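Home Pumps Heaters Liners Owner Logs Contact

Pool pump keeps losing prime — my running log

Okay, so I have a Samard pump on a Gullance sand filter, above the waterline, nothing fancy. Every morning at 7 the timer kicks on and the basket fills halfway, then drops, and I get a big burp of air out of the returns. The flow meter totals 3,663 gallons on a good day. Yesterday it said 2,917, so I'm losing a lot of turnover!

First thing I tried was the lid O-ring. Cleaned it, greased it, put it back. Same burp. Then I filled the skimmer way past the halfway mark in case it was sucking air up there (it wasn't).

Opened a ticket with Solheim, who put the pool in, and they told me to run shaving cream along the suction fittings and watch for it to get pulled in.

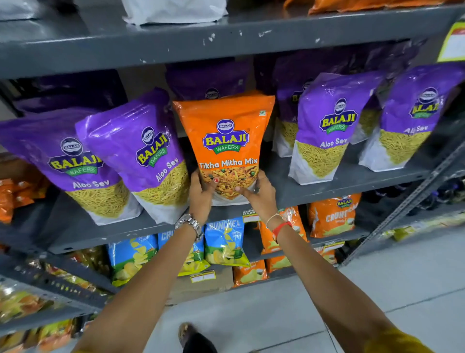
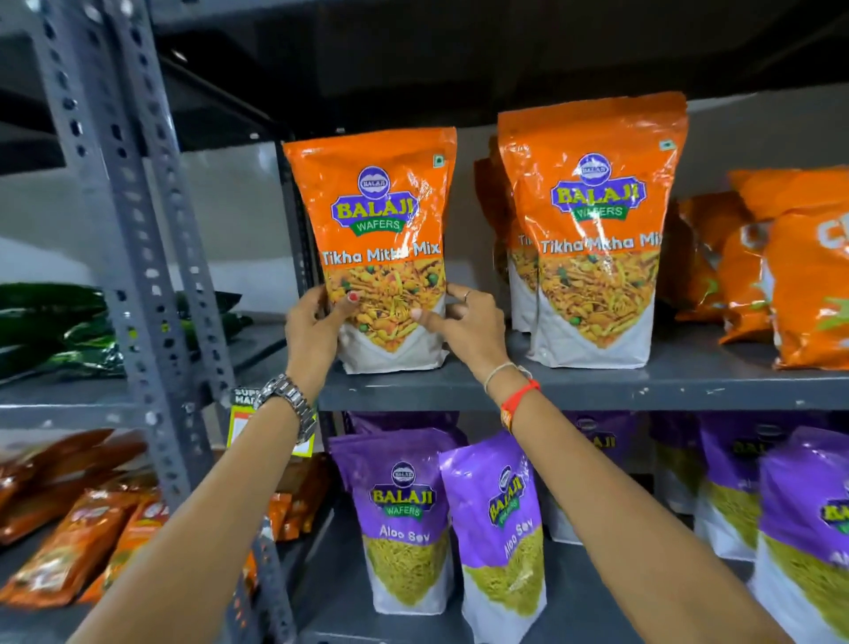

Did the foam test at noon with the pump on high. Nothing at the union, nothing at the valve stem, but the threaded fitting going into the pump drew a little dimple right away. So that's my leak — or one of them, anyway. Backed it out, scraped off the old tape, put on fresh tape and sealant, and let it sit overnight.

Morning check: basket full, one tiny bubble, pressure steady. Meter hit 1,000 gallons before lunch. I'm leaving the ticket open until the end of June in case it comes back when the water gets warmer.

Comments

Had this exact thing with my Stestico pump. Mine was the drain plug, so check that too.

What sealant did you use? Some of them eat plastic threads.

Mine quit priming after I lost 600 gallons to a liner tear. Water level was too low the whole time, felt pretty dumb.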